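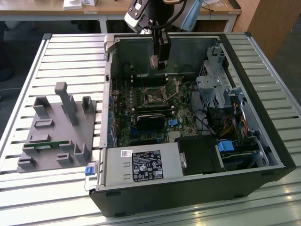
Evaluation of the Lernow Teaching Cell for Memory Module Handling

Project report, Automation and Robotics, second year
Author: Marloes Martens
Supervisor: Volker Kröger
Submitted: 2022-09-29

1. Background

The Lernow is a small robot cell sold to schools and training centers by Odivex. It comes as a kit with an arm, a parallel gripper, a slatted aluminum bench and the Sperling software for teaching and replaying motions. Our department had it on loan over the summer and wanted to know if it should be bought for the second-year lab course. My project was to try it on one realistic task and report on how it went.

The task I chose was memory handling in a desktop computer. The arm picks a memory module out of a fixture next to the computer, carries it over the open case and lowers it into a slot on the motherboard. People do this by hand in a few seconds. For a robot it is harder than it looks, as the slot is narrow, the board flexes and there are cables and metal walls close by.

2. What is in the kit

The arm arrives assembled. The bench has to be bolted together, which took me most of a morning. The slots between the slats take standard clamps, and I liked this part of the kit best. Moving a clamp takes a minute and nothing has to be drilled.

The gripper has two fingers and opens wide enough for a module held by its edges. The opening width and the closing force are both set in Sperling. The force setting is coarse at the low end - one step is too weak to hold a module while it is being pushed into the slot, and the next step is more than I was comfortable with on a bare board.

No fixtures are included. Odivex supplies drawing files for a few simple ones, but none of them suited memory modules, so I drew my own plate and had it 3D printed in gray. It has upright posts and slotted holders, and the module rests across a pair of the low holders. The first version was too tight and the gripper lifted the whole plate along with the module. In the second version I opened up the slots slightly and the problem went away.

3. Setup

The computer lies on its side with the side panel off, so that the motherboard faces up and the gripper can come in from above. I used an old tower that was due to be scrapped. It still has its power supply, drive cage and wiring. I left these in on purpose, as a bare board on a table would have made the test too easy.

The fixture plate stands to the left of the tower. I first had it on the other side, but then the arm had to cross the drive cage on every move and needed a much higher path. 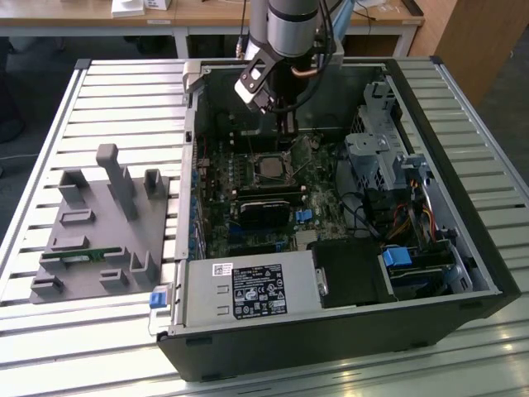 Teaching is done by guiding the arm by hand and saving points. For each run I used a point over the fixture, a pick point, a high point between fixture and case, a point just above the slot and a final press. The two points close to the slot were the slow ones. Hand guiding is fine for large moves but too rough for the last few millimeters, so I finished those with the arrow buttons in Sperling.

Cables need attention too. The ones on the arm loop out near the wrist, and with a poor choice of wrist angle they can touch the case wall. The power wires inside the case also have to be kept out of the path. I checked them before every series.

4. Test runs

The runs were done in August. In total the log holds 587 attempts, counting those I stopped myself. The first 400 were made with the standard settings. For the rest I used a slower approach and a short pause above the slot before pressing.

The pause made a clear difference. With the standard settings the arm was still swinging very slightly when the module reached the slot, and the module often landed on the edge of the socket. The slower approach added some two seconds per run, which does not matter in a lab course.

Most of the remaining failures came from the pick. If the module lay a little crooked in the holder it was also crooked in the gripper, and nothing later in the program corrects for that. The Millevlow camera add-on is meant to solve this, but it is sold separately and was not part of the loan.

5. Software and support

Sperling is easy to learn. I had a working program on my first afternoon. The weak point is the log, which records the time and the last saved point but gives no reason for a stop. I kept my own notes in a spreadsheet. The manual is good on mechanical setup and thin on error codes. I wrote to Odivex twice and got a useful answer both times, the second one after more than a week.

6. Recommendation

I recommend buying the cell for the lab course, with the slower approach as the default in the student handout. The budget should include printing time for fixtures. Volker Kröger has asked for the plate drawing to be kept with the course files, and I have added it there together with the log and the final Sperling program.

For a follow-up project I would suggest removal of the module, including opening the slot latches. I tried this briefly at the end and did not get far with the standard fingers.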